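Shelving, part two: the insertion problem

Since the last post the arm has moved to the corner by the window, and the wrist camera is running off its own cable instead of sharing a hub with everything else. That fixed the dropped images. It did not fix the insertions.

To recap for anyone starting with this one: the project is called Stonlow, it lives in a back corner of the Sesen workshop, and the job is to take a paperback or a hardcover from a person or a table and put it upright on a shelf next to the books already there. Picking was finished in March. Placing is where all the time has gone.

The bookcase stands at an angle to the wall, which gives the elbow enough clearance to reach the top shelf without folding back on itself. The middle and bottom shelves are reachable but the wrist ends up close to a joint limit, so for now every logged run targets the top shelf. I leave clutter on the top board on purpose. An early planner treated the whole top surface as free space, and a phone and a watering can are cheap ways to find out whether that is still the case. 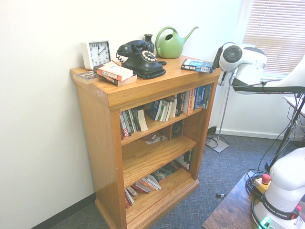
The control side is simple. The planner brings the book to a standoff pose 8 cm in front of the gap, spine facing out. From there a position controller moves in along the shelf normal while an impedance controller holds the other axes compliant. If the contact force passes a threshold before the target depth, the arm backs off, shifts sideways a little and tries again. The limit is 3 retries, after which the run counts as a failure.

I ran 100 insertions with the old threshold and went through the failed ones by hand. Most were the same event. The leading lower edge of the cover touched the front of the board, the controller read that as a neighboring book, and it shifted sideways when it needed to go up. Sideways search cannot fix a height error, so all the retries were wasted on it.

The height error comes from the grasp. A heavy book rotates slightly between the fingers during transport, and the planner goes on assuming the pose it had at pickup. I now re-estimate the angle at the standoff pose from the wrist camera, using the long edge of the spine against the edge of the board. Glare on glossy covers is a problem. The edge fit is fine on a matte spine and jumps around on a laminated one when the blinds are open. Closing them helps, and so does a shorter exposure, but the shorter exposure costs detail in the gap, where the light is already poor.

The Verbruggen finger pads are still on. I have a softer set from Camen to try, though I expect them to trade rotation for sag.
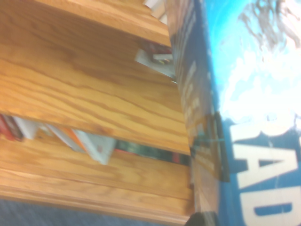 Stefan's comment on part one was that the retry should be a small spiral in the plane of the shelf opening, covering height and sideways error together, and that re-estimating the angle could then be skipped for light books. I have coded the spiral but not merged it. My concern is cycle time, and also that a spiral drags the cover across the board edge on each pass.

Logging is at 3,000 samples per run after downsampling, enough to see the contact transient. The next batch goes on Thursday with the new threshold and the old pads, so that only one thing changes.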